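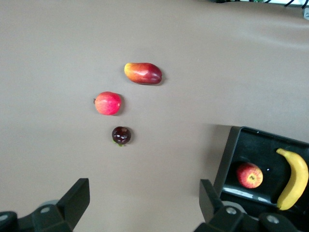
The fruit shop on the corner in Brekham opens at 6, and by the time I wandered in (late, no coffee) the owner had already sold most of her peaches. She still had time to talk, as long as I didn't mind her stacking crates while we did it.

I asked how she picks a mango, and she laughed at me! "Everybody goes by color," she said. "Red just means that side got the sun. Smell the stem end. Give it a little squeeze."

She took over the place from her aunt, back when the sign still said Võ Produce, and she's never gotten around to changing the rest of the lettering. Her first order was 100 pounds of plums from a grower out in Stakdale. "I was eating plums till February," she told me. "Jam, cake, plums on toast. My kids still won't touch one."

What about the fridge, I wanted to know, mostly for selfish reasons. "Once it's ripe, sure. Before that, leave it on the counter, 2 days, maybe more." Then a delivery pulled up, and I got handed a crate of limes to hold.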